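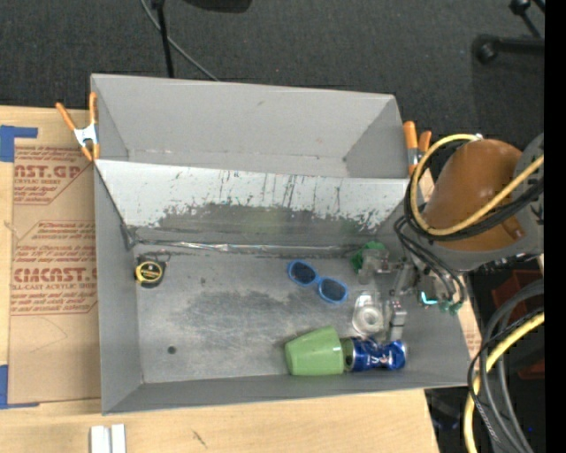 Our clutter bin with the arm over it. Sunglasses, cup, can, tape measure and the green thing are all in the big compartment.

Singulating objects out of a bin: is my success rate real or am I fooling myself?

Posted by Elba Herrera

Hi all, long-time reader, first time asking. I'm trying to reproduce the result from our lab's older Trilik project, where a grasp policy trained only on its own attempts learns to clear mixed household stuff out of a metal bin. No object models, no segmentation. The policy gets an image, proposes a grasp point and an angle, tries it, and the attempt gets labeled by whether the gripper stopped before fully closing. That label goes back into training overnight.

After 400 attempts I'm at 80 percent, which sounds great, and my advisor was happy on Thursday. But I've been going through the logs and I have a bad feeling. The policy seems to LOVE the can and the cup, and it hardly ever goes for the sunglasses. It's allowed to choose whatever it wants on each attempt, so it could be scoring 80 by picking the same easy things over and over. We put each object back in the bin after a successful pick (the old protocol did that too, as far as I can tell from the notes).

So a few things. Is "success per attempt" even the right number here? Should I stop putting objects back? And has anyone dealt with grasps near the bottom of a sloping wall? Ours has a divider that slants down into the big compartment, and anything that rolls up against the foot of it gets skipped, or else the wrist angle goes weird. I'd rather find out now than after I've written it up!

Gripper is a two-finger one, the camera is fixed, and I have around one more week on the arm before the Sukprasert people need it.

Cosimo Zanetti

Yes, you're fooling yourself a little, but it's a very normal way to do it and you caught it early.

With replacement, your policy gets a free choice from a full menu every single time. Mine did the same thing. I had a bin with a foam block in it and I swear that block accounted for most of my paper. When I reran without replacement the number dropped by 22 points and I was grumpy for days.

What I'd do: load the bin, let it pick until it's empty or until it fails 6 times in a row, then write down what's left. Shake, reload, repeat. Report the fraction of objects cleared per load and the attempts it took, and keep success per attempt as a second number, so people can compare with the old result. Also break everything out by object. You'll have a table with one or two ugly rows and that's fine, reviewers like ugly rows more than you'd think.

Don't throw out your 400 attempts though. They're perfectly good training data – they're just bad evaluation data. Freeze the weights before you run the new test, and don't let the overnight job touch them. (Ask me how I know.)

On the label: "gripper stopped before fully closing" is going to hurt you on thin stuff. The temple of a pair of sunglasses can be so skinny that your threshold reads it as an empty hand. Then the policy gets told it failed when it had the thing, and it learns to leave sunglasses alone. I'd check that before blaming the network. Put them in the fingers by hand, close, and read the width. If it's under your threshold you've found a good chunk of your problem. A before and after image of the bin works as a backup label, you just compare the two once the arm has moved out of the way.

Vasilis Petkov

just use suction

Jong-dae Cho

Agree with pretty much all of Cosimo's answer, adding a bit on the slope since he skipped it.

I ran the Rikosus bins for a while and the walls were a pain there too. Two separate things get mixed up. One is that your planner may be rejecting the grasp before the arm moves, because the open fingers would hit the divider. Those never show up as failures! They don't show up at all, so it looks like the policy has no interest in that strip. Log the rejected proposals and plot them over the bin floor. If they bunch up along the foot of the divider you have a reachability problem and more training won't touch it.

The other is shiny metal. Bright reflections move around when the arm's shadow passes over them, and a policy with only a few hundred attempts behind it can latch onto that. Try a handful of runs with the lights changed and see if the picks shift.

For the weird wrist angle, I limited the approach to within a small tilt of vertical and let it nudge the object away from the wall first if no grasp scored high enough. Count the nudge as an attempt, or someone will ask.

If you only have a week, do the threshold check first, it takes ten minutes. Then the rejected-proposal plot, and spend whatever's left on the no-replacement runs.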